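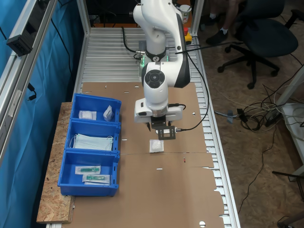
**Figure 4.** A small white packet on brown cardboard.

## 4. What people do with the spare one

Most homes hold a drawer of things that came free with other things. Our diary study asked 528 households to write down every sachet, packet and wrapped extra that came through the door between March and September, and what became of each. We had hoped for a tidy answer. The diaries gave us 2766 entries and a great deal of handwriting.

Ketchup was eaten. Soy sauce was kept, often for years, by people who told us they don't much like soy sauce. Packets with no printing on them (Figure 4 shows the general size and shape we mean) fared worst of all, as their owners could seldom say what was inside and were unwilling to open one to find out. One diarist in Sfeir moved the same packet between rooms 15 times before the study ended, and it is still in her care.

Karam and Rizk argue that keeping is a form of thrift. We are less sure. Thrift suggests that the thing will be used at some point, and our diarists had rarely planned that far ahead. Tarawneh's term "polite storage" seems closer to the mark — the packet was given, and throwing it out the same day feels rude, even when the giver was a takeaway in Cuvach that has since closed.

Size mattered less than we expected. Households with a large kitchen kept no more than those with a small one; they only lost track of it over a wider area. Homes with a second drawer filled the second drawer.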